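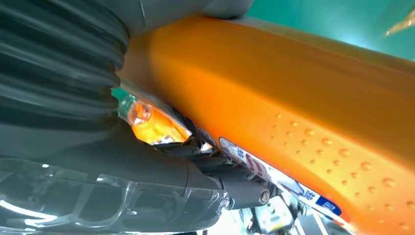 **BEFORE YOU VISIT**

### Who may use the recycling centres?

The centres at Sarkuvwood and Yuen Road are provided for people who live within the Flellbridge district and pay council tax to Flellbridge. Residents of Plondon may use the Yuen Road centre under a shared arrangement between the two councils. They may not use Sarkuvwood.

Waste from a business, a charity shop, a school or a rented property being cleared by a landlord is not household waste and is dealt with under "Trade waste" below.

### Do I need to book?

A booking is required at Sarkuvwood for all vehicles. Bookings may be made up to 10 days ahead and can be changed or cancelled online at any point before the start of the slot. At Yuen Road no booking is needed for cars. Vans, pickups and any vehicle towing a trailer must be booked at both centres.

Visitors on foot or bicycle do not need to book at either centre. They should use the side gate and wait there for a member of staff.

### What should I bring with me?

Please bring one of the following, showing your name and address:

- a council tax bill for the current year
- a driving licence
- a utility bill or bank statement, on paper or on a telephone

Staff may ask to see your booking reference as well. If you are taking waste to the centre for a relative or neighbour, bring their proof of address together with a short signed note from them.

### When are the centres open?

Opening times change with the season and are shown on the noticeboard at each entrance and on the page for each centre. The last vehicle is admitted 15 minutes before closing. Both centres close for the public holidays at the end of the year and open again in January on the date shown on the website.

### Is there a limit on the size of vehicle?

There is a height barrier at each entrance. Drivers of taller vehicles should follow the signs for the booked vehicle lane, where the barrier will be raised by staff. Single-axle trailers are accepted. Horseboxes, tippers and vehicles with more than one axle behind the cab cannot be admitted.

## Plastics

### Which plastics can I put in my bin at home?

Bottles, pots, tubs and trays can all go in the household recycling bin. This includes bottles that have held shampoo, washing-up liquid, bathroom cleaner, laundry liquid and fabric softener. Colour makes no difference. Clear, white and brightly coloured bottles are sorted together.

Please do not put the following in the bin at home:

- carrier bags, cling film and bubble wrap
- plastic toys
- garden furniture and plant troughs
- bottles that have held engine oil, weedkiller, paint thinner or antifreeze

### Do I need to remove labels?

No. Labels may be left on, whether they are paper or plastic film. They are taken off during processing.

### Should lids and trigger sprays be left on?

Screw lids should be put back on the bottle once it has been emptied and rinsed. Trigger sprays may be left on the bottle. Pumps that contain a metal spring should be taken off and put in the general rubbish bin.

### How clean does a bottle need to be?

Empty the bottle fully, add a little water, shake it and pour the water away. A small amount of residue is acceptable. Bottles that still hold liquid will be treated as general rubbish and may lead to the bin being left unemptied with a tag on the handle.

### What about clear plastic film?

Film is not collected from the kerbside. It may be taken to the film container at Yuen Road, which is beside the textile banks. The film must be free of food. Agricultural wrap and builders' sheeting are not accepted in this container and should be declared to staff on arrival.

### Are rigid plastic items accepted at the centres?

Yes. Large rigid items such as crates, buckets, storage boxes and water butts can be placed in the hard plastics container at either centre. Metal handles and wheels should be removed where this can be done safely with hand tools.
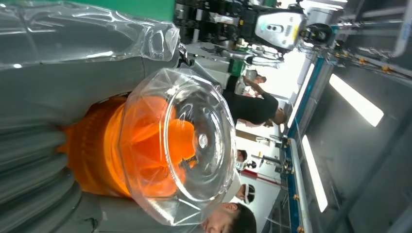 *Orange lobed segments under a clear, many-sided dome.*

### I have an item made of several different plastics. Where should it go?

If the parts come apart easily, please separate them and place each in the correct container. If they do not, put the whole item in hard plastics. Where an item also contains wiring, a motor or a battery, it must go to the small electricals area, however little of it is electrical.

### Why was my plastic refused when the packaging carries a recycling symbol?

The symbol printed on packaging often shows the type of plastic and does not mean that it is collected in every district. The list on this page is the one followed by our crews and by staff at the centres. It was last revised in November 2024, when yoghurt pots of all colours were added and the separate rule for black trays was withdrawn.

## Paint, chemicals and garden products

### Can I bring leftover paint?

Water-based paint is accepted only when it has been dried out. Sand, sawdust or shredded paper may be stirred into the tin until the contents are solid. Leave the lid off so that staff can see that the paint has hardened. Solvent-based paint and varnish are accepted as liquids at Sarkuvwood only, in the original tin with the lid firmly on.

Usable paint in a tin that is at least half full may be offered to the community paint shelf at Yuen Road. Acceptance is at the discretion of the site supervisor.

### Which household chemicals are accepted?

Sarkuvwood accepts small amounts of the following from residents:

- bleach, drain cleaner and oven cleaner
- white spirit and paint stripper
- weedkiller, slug pellets and lawn treatments
- swimming pool chemicals
- photographic chemicals

Keep each product in its own container and carry it upright. Products must never be mixed or poured together. If a label has been lost but you know what the container holds, write the name on it clearly. If you do not know, please report it using the online form before travelling and wait for advice.

### Can I bring asbestos?

Asbestos is accepted at Sarkuvwood by separate appointment. Applicants will be sent red and clear bags and written instructions on wrapping. Sheets must not be broken up to make them fit.

### What is done with gas bottles?

Gas bottles should be returned to the supplier named on the bottle. Where this is not possible, staff at either centre will take up to 2 bottles per household in a year. Bottles must not be left outside the gates or hidden in other waste.
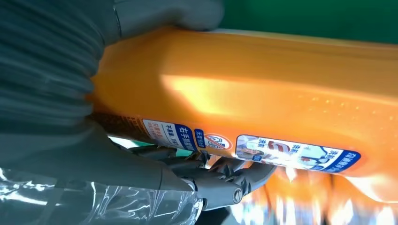 **CHARGES AND TRADE WASTE**

### Is there a charge for household waste?

There is no charge for ordinary household waste, garden waste or household recycling. A charge is made for tyres and for rubble, soil and plasterboard above the free household allowance. The current price list is displayed at the weighbridge and on the charges page. Payment is by card only.

### What is the free allowance for rubble and soil?

Each household may bring a limited number of bags without charge in each four-week period. Bags should be no larger than a standard rubble sack and light enough for one person to lift. Unused allowance cannot be carried forward or passed to another household.

### I run a small business. Can I use the centres?

Trade waste is accepted at Sarkuvwood only, from businesses that hold an account with us. Loads are weighed on entry and exit, and the largest single load that can be taken is 400 kilograms. Account holders must carry a waste transfer note for every load and keep their copy in line with the law.

Work carried out for payment at a private address produces trade waste, even when the householder is present. Builders, gardeners and clearance firms should make their own arrangements for disposal.

### How do I open a trade account?

Complete the trade account form and attach a copy of your waste carrier registration. Applications are normally decided within 23 working days. An account cannot be opened at the gate.

## Help on site

### Will staff help me to unload?

Staff can help with large or awkward items when the site is not busy, but cannot enter a vehicle or reach into a boot. Residents who have difficulty lifting may tick the assistance box when booking. A helper may travel with you at no extra charge and does not need to live in the district.

### May children and dogs come with me?

Children under 16 and dogs must remain in the vehicle at all times. Assistance dogs are permitted on a lead.

### May I take items away from the containers?

No. Once an item has been placed in a container it becomes the property of the council. Items suitable for reuse can be bought from the reuse shop at Yuen Road, where prices are marked.

### How do I make a complaint or appeal a decision?

If a load has been refused, ask the site supervisor for a refusal slip, which gives the reason and the rule applied. Complaints should be made through the customer services form, quoting the number on the slip. Residents who cannot use the form may write to the Waste and Recycling Service at Flellbridge Council or hand a letter to reception at the main council offices. Plondon residents should address complaints about Yuen Road to Flellbridge and complaints about their kerbside collection to their own council.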